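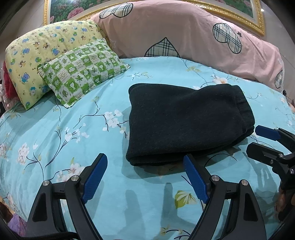 Black fleece-like garment, folded, on the blue floral sheet.

About Us

Bikotport is a small school of household folding in Gumdale. We teach people to fold clothes, bedding and towels, and to put them away in the furniture they already own. We do not sell boxes, drawer dividers or label printers, and we have yet to see a cupboard that was improved by buying more things to put in it.

We started in May with one evening class and nine people, most of whom had been given a tidying book by a relative. Several had tried the method where every garment has to stand up on its own. It works nicely on thin T-shirts. Try it with a thick fleece and you get something that leans, sags and takes two of its neighbours down with it. So we went back to flat folding, on a bed, which is where most washing ends up anyway.

What we teach

The basic course is 9 lessons. Shirts and trousers come early and fitted sheets come late, and fleece gets a whole lesson to itself. Thick cloth doesn't hold a crease, whatever the videos say, and pressing down on it only makes you feel busy. We ask people to fold wide and stop sooner than they'd like to. A ribbed waistband is best left at one end of the bundle — tuck it into the middle and you have a lump that the rest of the pile will slide off. If the layers show a gap at the lower edge, leave it alone. It's a fleece.

The second course, Wesine, is for shared homes and covers linen, spare blankets and whose shelf is whose. It was named after the street we first met in, and we've never thought of anything better.

What we don't claim

We won't tell you that a neat drawer will change your life, help you sleep or mend your marriage. We asked 58 former students whether they still folded the way we showed them, and 20 said yes, for everything. The others said "mostly" or "towels only" or changed the subject. We think those are respectable figures and we'd be wary of any school that offered you higher ones.

We also don't give certificates. People do ask.

Where we are

Classes are held in the Majumder Rooms, up one flight of stairs, with a bed at each end of the main room. Bring your own washing, clean and dry please, and include the thing you always leave on the chair. Patterned sheets and cartoon pillows are welcome, and we have no views on colour schemes.

The next basic course opens on 9th July. If you aren't sure it's worth the money, come to the first lesson and pay afterwards, or don't.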